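Nalura – Frequently Asked Questions

Nalura is a cooking letter for small households, sent by email from Grovimton. Many of the same questions arrive in my mailbox, so I have put my answers on one page. If you don't find yours, please write to me.

What is Nalura and how often does it come?

It is one letter with two recipes, a shopping list for both, and some notes on what to do with the leftovers. It comes every second week, early in the morning, before most people go to the store. In August there is no letter, as I am with my family and their kitchen is not mine to give orders in.

For how many people are the recipes?

For two, always. If you cook for one, you eat the same dish the next day or you freeze the half. I tried for some months to give the amounts for one person also, but nobody wants to buy a third of an eggplant, so I stopped.

Can I double the recipes?

Most of them, yes. Please be careful with three things: salt, cooking time and the size of the pan. Salt should be added in parts, with tasting between. The time for a soup grows only a little when the amount grows, but the time for something in the oven can grow a lot. And if you fry twice the onions in the same small pan, they will steam and stay pale. Do them in two rounds.

Do I have to wash everything before I sit down to eat?

You don't have to, but I do. While the pot stands with the lid on, there are always seven minutes in which you have nothing else to do, and in this time the bowls and spoons can be clean and standing to dry. I grew up with a very small sink, and I think the habit comes from there. 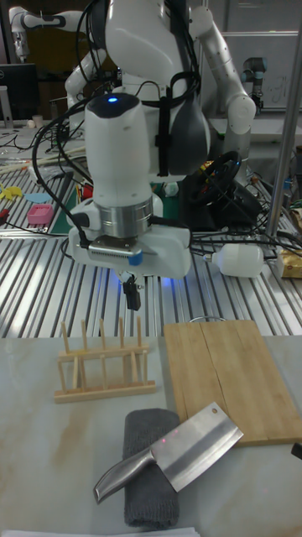 Tayla Kereama wrote in to disagree: she lets everything wait until the next morning, because hot food should be eaten hot, and she soaks the pans overnight with a little baking soda. In her opinion a person who washes dishes while the soup is ready has the wrong order of love.

I print her opinion with pleasure, and I still wash first. With pans in which eggs were cooked, I would not wait until the morning in any case.

Which ingredients should I always have at home?

Dry beans or lentils, rice, a good oil, onions, garlic, vinegar, canned tomatoes, eggs. With these you can make at least half of what I send. The spices are a personal matter. I use much cumin and almost no oregano, and readers have complained about both.

I can't find an ingredient in my town. What can I use in its place?

At the end of every recipe there is a line called "Or else," where I give what I have tried myself. If I have not tried it, I don't write it. For fresh herbs, use a third of the amount if you take dried ones and put them in earlier. For leeks, onions with a little celery do a similar job. For sour cream, thick yogurt is fine, but take the pot off the heat first or it will break.

Readers in Grovimton often ask where I buy my spices. I buy them at Sandhu, near the bus station, where they will sell you a very small bag if you ask. I receive no money or discount for saying it.

Do I need special equipment?

No. One deep pot, one wide pan, a cutting board that doesn't slide, and one knife that you like to hold. A damp cloth under the board is enough to keep it in its place. I would spend the most on the knife, or even better, on keeping it sharp. A dull knife pushes the tomato away, and then you push harder, and this is how people cut themselves. 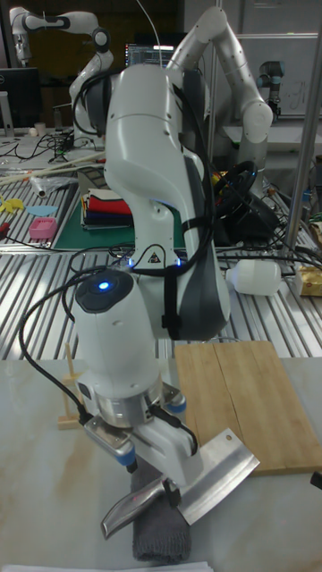

As for the shape, use what your hand knows. Some of my readers do all their vegetables with a large heavy blade and some with a tiny one meant for peeling fruit. I would only ask you not to put good knives in the dishwasher and not to leave them lying under the foam in the sink. Wash them one by one, dry them, and put them away.

What is "Stolatico" and why is it in so many letters?

Stolatico is the name of the bean stew from my house. My grandmother used the word and I have not found it in any dictionary, so I can't tell you how other people spell it. It is white beans, cabbage, tomato and a lot of black pepper, cooked slowly. It came first in a November letter, and after that people asked for it so many times that I made versions with chickpeas, with barley and with sausage. The basic version is sent to every new reader with the welcome letter.

My Stolatico is watery. What did I do wrong?

Probably nothing. Cabbage gives different amounts of water depending on the season and how old it is. Take off the lid for the last part of the cooking. If it is still thin, crush a few spoons of beans against the side of the pot and stir them in. Don't add flour – it makes the taste flat.

Can I cook it on a small stove or a single burner?

Yes, most of my recipes were written for a single burner, because for a long time I had only one. The trick is to prepare in the right order. Read the recipe to the end, cut all that has to be cut, and place it near your hand before you turn on the heat.

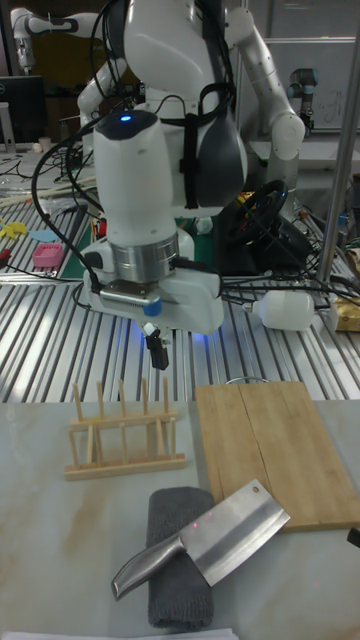

When two things must be hot together, cook first the one that keeps its heat better. Rice in a closed pot, wrapped in a towel, stays hot long enough for you to fry an egg or some greens. Potatoes do also. Pasta does not, so leave it for last.

Are the recipes vegetarian?

One of the two is always vegetarian. The other can have meat or fish. I don't mark recipes as gluten-free, because I am not trained for it and I would not like to make a mistake with somebody's health. Please read the ingredients with your own eyes.

How many readers are there, and can I see what they cook?

At the last letter there were 2,171 addresses on the list. There is no forum. Readers send me their notes and I print a few of them at the bottom of the letter, with permission.

Who translates and corrects the letters?

I write in English, which is my third language, and Anahera Ormsby reads every letter before it goes out. She corrects the grammar and leaves the rest. If you find a mistake on this page, it is mine, as I changed some answers after she had read them.

How do I stop receiving the letter?

At the bottom of each one there is a link. Click on it and you are off the list the same day. If the link doesn't work with your mail program, answer any letter with the word "stop" and I will remove you by hand.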